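Workshop > Notebook > Ballot count project

Notebook, January 9, 2023 – preferential count checks, Clolness by-election

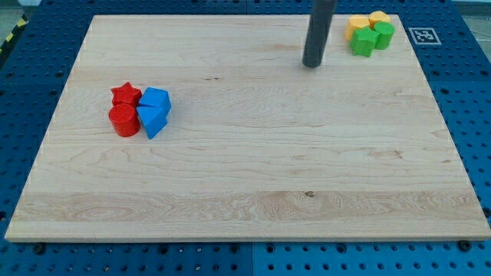 Where things stand

Back at it after the break. The Clolness by-election declaration went up before Christmas and we now have the full distribution of preferences as a scanned table. Eleri Samuel keyed it in and I checked her file against the scan, line by line. Two typos, both in the third exclusion, both fixed. The totals now carry across at every count.

Five candidates stood. Breathnach led on first preferences and was still in front after the first two exclusions. The final margin over the runner-up was 287 votes after the third exclusion, which matches the declaration.

What we are trying to find out

Local radio had it that the order of names on the ballot paper decided the seat. The claim is that voters numbering straight down the column (donkey votes) handed it to the candidate at the top. Breathnach drew second spot, so for the claim to work the donkey vote has to come down to him through the candidate above, who went out at the second exclusion.

The published table only gives transfers in bulk, so we can't see individual papers. What we can do is put an upper limit on it. If every paper that moved from the top candidate to Breathnach at that exclusion were a straight-down paper, is the total bigger than the margin? On our figures it is, so the claim survives the first test. That says very little, as plenty of those voters would have preferred him anyway. The two had swapped recommended preferences on their how-to-vote cards.

Booth by booth

There were 9 booths plus postals and pre-poll. The transfer rate to Breathnach is fairly even, except at Hirkon Hall, where it is well down on the others. Eleri thinks the cards ran out there. I had the returning officer's notes open while she was saying so and they mention a delivery of cards mid-morning, but not whose. Worth a phone call before we write anything.

If the Hirkon Hall voters did go without cards, it is our best comparison. A lower rate there would point to the cards doing the work and the column order doing less. One booth is thin evidence, though, and it has always been a weaker booth for him.

Software

Ran the distribution through Traser again with the corrected file. It reproduces all 3 exclusions and the final figures. Exhausted papers were off by one batch on the first run – my fault, I had left the optional preferential setting on from the August council job. Changed the default to full preferential and put a note in the settings file. Anyone rerunning the council figures will have to switch it back.

Still can't get Traser to export the booth tables with the candidates in ballot order. It insists on alphabetical. I reordered the columns by hand and saved that copy with "ballot order" in the name. Please don't use the other one for the charts.

To do

– Ring the returning officer's office about the cards at Hirkon Hall (me)
– Key in booth figures from the previous general election for the same seat (Eleri)
– Check whether the booth boundaries moved in the redistribution; if so the comparison needs adjusting
– Ask if the commission plans a ballot paper survey for this seat. Without one we are stuck with upper limits
– Draft two pages for the seminar, no charts yet

Eleri has the scan and the declaration in the grey folder. The corrected file is on the shared drive.

Recent entries
Council count, wards with a countback
Keying errors and how we check for them
Informal votes by booth, first pass
Traser settings for optional preferential counts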